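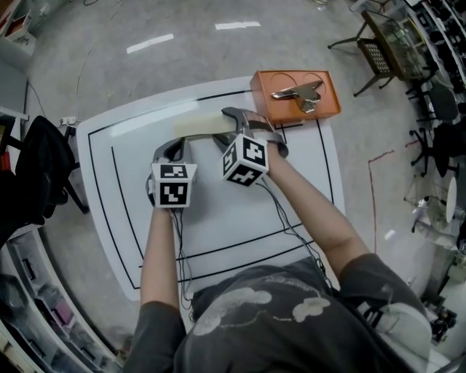

Figure 1. Work table with foam block and orange tray, seen from above.

Packing Layout for a Small Assembly Table – Project Report
Posted in October | 6 shares | 2 comments

1. Purpose

The project looked at how a foam block, a metal part and a tray should be arranged on one table so that a kit can be packed without the worker changing position. The kit is a practice version of the Huvimard hinge set. The tray holds the metal part until the foam is ready to receive it.

2. Work surface

The table is square with a glossy white top. Black tape on the top gives a large outline near the edges and a smaller rectangle inside it. We treated the inner rectangle as the packing zone and the strip between the two outlines as storage. White tape marks on the concrete floor were left in place during the work.

Gloss is a drawback. Light from overhead leaves a bright streak on the top, and a pale part placed in the streak is harder to pick out than one placed beside it. A matte sheet was considered and dropped, as it moved when the foam was pushed across it.

3. Materials

Foam block, cream colored. Metal part with a shiny finish, similar to a folded hinge or bracket. Orange tray. The foam came from Helov as an offcut. It marks easily and should be pressed at the ends only, which also keeps the long faces clean for labeling.

4. Procedure

The tray goes at the far side of the table, right of center. The foam starts lengthwise across the far part of the top. The worker stands at the near edge, brings the foam into the inner rectangle, squares it to the tape, and then transfers the metal part from the tray. One cycle ends when both pieces are inside the inner line. The planned total was 200 cycles in two layouts: A, with the tray on the table, and B, with the tray moved off it.
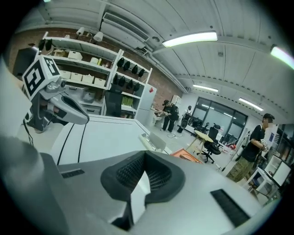 Figure 2. View past the table toward the brick wall and shelving.

5. Room

The room has a brick wall at the back left with a tall white open shelving unit in front of it. Spare trays were assigned to the lower compartments under the label Umell, and finished kits to the upper ones. Light comes from long fluorescent fixtures on a white corrugated ceiling, and there are windows farther back. Air conditioning was set to the same level for all sessions.

6. Results and limits

Layout A was easier to keep in order. In layout B the worker had to turn for each part, and the foam was more often left out of square with the tape. Cycle times were written down by hand and are too uneven to report as averages. The Moulin checklist, written for larger tables, had to be shortened before use.

7. Further work

Repeat layout A with a matte top fixed at the corners. Test a second foam density. Extend the run to 2000 cycles if the tape holds.

This site uses cookies to remember your settings. Accept | Manage preferences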